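Home | Protocols | Checklists | Contact
Hayley Catterall, February

Pre-run check, Neves grasping study

1. Finger pads wiped and seated: yes, and thank you to whoever left the cloth out.
2. Cables clear of the arm's sweep: yes, though I do fuss over this one.
3. Grip force at setting 3: yes. Stems squash easily, bless them, and at 13 we lost the lot.
4. Artificial stems held as a bundle between the fingers: yes, see below.
5. Stop button tested: yes, twice.

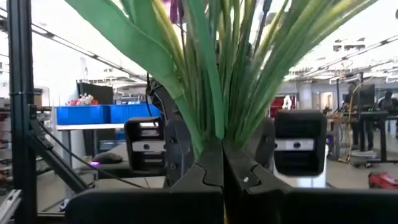 Derek Clegg wonders whether setting 3 will still hold over all 40 trials, and would like the force logged on each one.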